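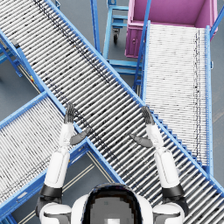 Figure 5. Simulated view: two raised robot arms over blue-framed roller conveyors.

Section 5. Reporting a stolen or abandoned vehicle in the Tunon incident log

Use this section when a member of the public calls the Prunosthorpe desk about a vehicle which was stolen, or which was left at the roadside without a driver. For a collision with injured persons, do not use this form. Go to Section 9.

Before you start

You need a Tunon account with the role "Desk" or "Supervisor". If you can see only the Search tab, your role is not set yet. Write to Nusrat Sheikh and give your staff number.

Opening the report

1. Select New report, then Vehicle.
2. Choose Stolen or Abandoned. You cannot change this after you save.
3. Enter the plate. Do not use spaces or dashes.
4. Press Check. The system compares the plate with the open reports. If a match is found, a yellow bar appears on top of the form.
5. If there is a match, open the older report and add your note there. Do not make a second report for the same vehicle.

Note: When the caller does not know the plate, type UNKNOWN in capital letters. Then the fields Make, Color and Last seen become required.

Entering the place

6. Type the street name and wait until the list opens. Choose the street from the list.
7. If the place is outside of our district, tick Other force. A second box opens, where you choose the neighboring station. For the road to Pestholm, both stations must be chosen.
8. Move the pin on the map to the correct side of the road. The pin must be within 90 meters of the address, or the form will not be accepted.

Caution: Never write the caller's name or telephone number in the Description field. Officers from the other station can read this field. Use the tab Caller details.

Writing the description

9. Write what the caller told you, in the order in which it happened. The field takes 1000 characters, and the counter under it turns red when 100 are left.
10. Put the words of the caller in quotation marks if you repeat them exactly.
11. Select Save and send. Read the report number to the caller two times.

If the report does not send

The message "Waiting for station" means that the other side did not confirm yet. Wait five minutes and press Refresh. If the message is still there, telephone the duty officer of that station and write the time of your call under Actions. Do not press Save and send again.

Changes to this section: steps 7 and 8 were rewritten by Oliwia Kurek and checked by Danylo Hutsuliak, Fri 17 July. The old paper form from June is no longer accepted.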